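Where do you keep your bags when you live in one room for weeks at a time?

Trestell Community Help > Travel and Temporary Living > Packing and storage

Gunārs Rebane
Member

Hello everyone, and thank you in advance for reading, as my wife says I can't ask for the salt in under a page. I'm staying in Nurnport for eight weeks for work, in room 103 of a guesthouse, and I like it very much. The owners are kind, the street is quiet, and the bed is better than mine at home. My trouble is the luggage. I came with a duffel, a backpack and a smaller black bag, and all of it has been living on the bed. Every evening I move it to the floor so I can sleep, and every morning I put it back on the bed so I can walk. I've been doing this since the start of June and I'm getting a little tired of it!

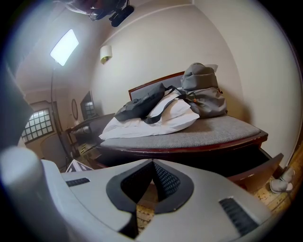

My first thought was to unpack properly, like a grown man, and be done. I do have a few shelves in the hallway closet, but I share those with the next room and they fill up fast. So the bed drawer is really my best hope, the one pulled out at the front there by my slippers, and I'd like to use it well before I go out and buy anything. It's in the same reddish-brown wood as the bed and slides nicely, but it goes in deep and I tend to lose socks in the back of it. I also can't decide whether the backpack should be emptied or kept ready, seeing that I take it to the office most days.

The desk is the other flat surface, and I've tried to keep luggage away from it, since I like to drink my coffee there and write a few lines home at night. The television takes up a good part of it anyway.
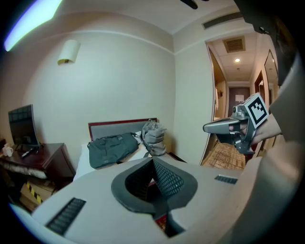 The duffel is the one I worry about most. It holds 50 liters, I'd rather not fold it up too hard because it was a gift, and I won't need it again until I leave. I go home for one long weekend in the middle of my stay, but I can do that with the backpack alone. What would you do with the big bag? And do you unpack everything, or leave some of it packed? I'd be glad of any advice, even the obvious kind.

Dzene

Hi Gunārs, welcome! I did this for the better part of two years (different towns, same sort of room) and I wish someone had told me on the first night to just unpack the duffel all the way. It's a chore, I know, and you're tired and you want your supper, but a half-empty bag takes up as much bed as a full one and you end up digging in it like a badger.

For the drawer, measure the inside first, then get some small fabric boxes that fit it front to back. Shoe boxes are just as good if you know someone who buys a lot of shoes. Everyday things go in the front boxes: underwear, socks, a couple of T-shirts. Anything you only want once a week goes behind, and you lift the front box out to get at it. I had 4 boxes in mine and never lost another sock. Heavy sweaters I'd leave out of it altogether, they eat the whole drawer, so put those in your share of the closet and be a good neighbor about the rest.

Once the duffel is empty, you don't have to fold it hard at all. Zip it closed, let it go flat, and lay it on top of the closet if there's a bit of room up there, or slide it behind the closet door. You could even keep your dirty laundry in it, though I'd put a cotton bag inside first so it doesn't come home smelling of June.

The backpack I would keep half ready. Chargers, umbrella, work papers, whatever you'd be annoyed to forget. Give it a place on the floor at the head of the bed, always the same place, and hang the little bag on the back of the door if there's a hook. If there isn't, ask! Those owners sound like the kind who'd put one up for you by Thursday.

Demon

just ask them to store the duffel. most guesthouses have a closet somewhere. take your passport out first

Gunārs Rebane

Thank you both so much. Dzene, I've written your whole reply into my notebook, and I'm going to look for boxes after work tomorrow. Demon, I asked about storage at breakfast, and they have a dry cupboard under the stairs and were surprised I hadn't said something sooner. I'll unpack the duffel tonight and carry it down in the morning. The hook I'll bring up once the boxes are in, so as not to ask for everything in one day.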